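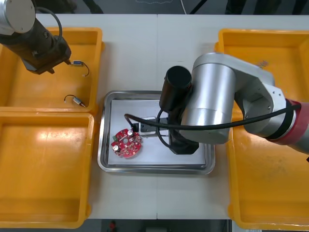

Two robot arms, three yellow bins and a steel tray on a white work table.

Going on exchange: your questions answered

Hello! I'm Alina Hodoroagă and I look after outgoing exchange students at Lendlow. If you've emailed the exchange inbox, it was probably me who wrote back. These are the questions I get most, more or less in the order people ask them, and I add to the page whenever something new keeps cropping up. If yours isn't covered, my details are at the bottom.

Where can I go?

We have agreements with 19 universities at the moment. The two that most people ask me about are Ornard and Hirkden, so you'll find a lot about those two on this page. The full list is on the student portal under Study Away, and it shows which departments each agreement covers. Please do check that bit. Every year I have a lovely chat with someone who has set their heart on a place that only takes our historians, and they're doing chemistry.

Who can apply?

Anyone in their first or second year of a three-year degree, as long as you've passed everything so far (a resit that you then passed is fine). Master's students can go too, but only for one semester and only with your supervisor's agreement in writing. If you joined us part-way through a degree from somewhere else, you need to have finished one full semester here before you leave.

When is the deadline?

Applications close at noon on the last Sunday in April, for the whole of the following academic year. Yes, a Sunday - the form shuts itself and I'm not sitting there with a stopwatch, but I also can't open it again for you. If your referee is being slow, send the form anyway and tick the box that says "reference to follow".

How do you decide who goes?

Dr Hong and I read all the applications together. We look at your marks, your statement and whether the modules you've picked make sense for your degree. The statement counts for more than people think. We don't need to hear that you've dreamed of travelling since you were little (lots of you have, and so did I). What we do want is a few honest paragraphs on why that university and what you'd study there, plus a sentence or two on what you might find hard.

You list up to three choices in order. Most people get their first or second.

My marks are a bit average. Should I bother?

Please do! Ornard asks for a particular average and there's no way round it, but plenty of the others leave it to us. A middling transcript with a thoughtful statement has got through lots of times. Come and have a word before you apply if you're unsure and I'll tell you straight which places are realistic.

Do I pay fees to the other university?

No. You carry on paying your normal fees here and nothing to the host. You may have to pay small local charges for things like a student card, a transport pass or lab coats. At Hirkden there's also a compulsory student union fee, and it needs paying before they'll let you register, so bring a card that works abroad.

Is there any money to help?

There's a travel grant of 900 euros, paid in one go after you send me your signed arrival form. That means you'll need to cover your flights or train up front, and I know that's a pain. If it would stop you from going, talk to the student funds office well before you book anything, as they can sometimes pay an advance.

Means-tested support carries on while you're away. Tell your funding body that your place of study is changing, though, or the payments can get held up for weeks. Some departments have little pots of their own as well. They rarely advertise them, so ask your department office.

How many credits do I have to take?

It's 30 for a semester, the same as here, and double that for a full year. Host universities count credits in all sorts of ways, so there's a conversion table on the portal. It looks horrible for the first five minutes and then it's fine.

I'd put down a couple of spare modules on your study plan. Timetables clash, popular courses fill up, and now and then something on the website hasn't been taught for years. If you need to swap once you're there, send me the new module title and a link to its description and wait for a yes before you drop the old one. I'm usually quick, except in the first week of term, when I'm not.

Will my marks abroad count towards my degree?

They go on your transcript as pass or fail and don't feed into your final average. Some students are relieved by that and some are cross, especially the ones who do brilliantly. The only exception is joint project modules at Ornard, where one of our own lecturers second-marks the work and the mark does count. Your study plan will say so if it applies to you.

What happens if I fail something while I'm away?

First of all, don't panic and don't go quiet on me. Most hosts run resits and you can often sit them before you come home. If you can't, your department will set you something over the summer. It's much easier to sort out in the week you get the result than in September.

Do I need to speak the language?

For teaching, usually not. Ornard and Hirkden both run enough modules in English to fill a semester, though the choice at Hirkden gets thin in the spring. For buying stamps, arguing with a washing machine or making friends on your corridor, a bit of the language helps no end. We run a free evening course before you leave and both universities have beginners' classes when you arrive. Sign up for those on day one, they go fast.

What about visas?

It depends on your passport as well as where you're going, and I'm not allowed to give visa advice. I can give you the official letter from us and chase the host for theirs. Book your appointment as soon as you have both letters, and make sure your passport lasts well beyond the end of your stay. Renewing one in the middle of an application is miserable. I've done it.

Where will I live?

Ornard guarantees a room to exchange students who apply by their deadline, which is earlier than you'd expect, so look it up the same day your place is confirmed. Rooms are mostly singles with a shared kitchen. Kitchens come with a hob and a fridge and very little else, and people tend to buy pans from whoever is leaving.

Hirkden doesn't guarantee anything. They have a housing list and most of our students find a room in a shared flat through it, but a few have to spend their first week or so in a hostel. Never send a deposit for a place that neither you nor somebody you trust has been inside. If a landlord is rushing you, forward me the messages and I'll ask my opposite number there what she thinks.

Is it easy to get around?

In Hirkden you'll walk everywhere. In Ornard the campus is out of town and the number 42 bus goes from the railway station to the main gate. It stops early in the evening, so if your train gets in late, plan on a taxi or a night near the station. A second-hand bike is well worth having there (and a very good lock).

Can I work while I'm there?

Possibly! It comes down to your visa, if you have one. I'd still not count on a job to pay your rent. Students who've found work mostly did it in their second or third month, once they knew people.

Can I go with a friend?

You can both apply for the same place, and you're welcome to mention it, but we assess each form separately and one of you may get in without the other. Have that conversation before you apply.

I have a disability or a health condition. Can I still go?

Of course, and lots of students do. The earlier I know, the more I can set up. Support you get here doesn't transfer by itself, so with your permission I'll put our disability team in touch with theirs and we'll get the arrangements written down before you travel. For regular medication, ask your doctor whether it's available in the country you're going to and under what name. Telling us has no bearing on whether you're picked.

What if I hate it?

The first few weeks can be lonely, even for people who end up staying the whole year and crying at the airport. Write to me if it's rough. We can talk it through, find out what's on offer locally, or look at bringing you home if that's what you need. You won't be in trouble. If you leave very early, you may have to pay back part of the grant, but I'd never want that to be the reason someone stays put.

Can I stay longer than I planned?

If you went for the autumn and want the spring too, ask me before the middle of November. I need a yes from your department and from the host, and there has to be a free place. Going from spring into autumn isn't possible, as it would run across two academic years.

What do I have to do when I get back?

Send me the departure form, signed by the host, and fill in the short survey. Your transcript normally comes straight to us, though Hirkden's can take a good while - you don't need to chase it unless you're about to graduate. We also love having returners at the exchange fair. You stand at a table, people ask you what the food was like, and there's pizza afterwards.

How do I get hold of you?

Email the exchange inbox with your student number in the subject line, or come to drop-in at lunchtime on any weekday in term. I'm on the ground floor of the student centre, second door after the print shop. If the door's shut, I'm with somebody, so grab a chair and I'll be out in a bit.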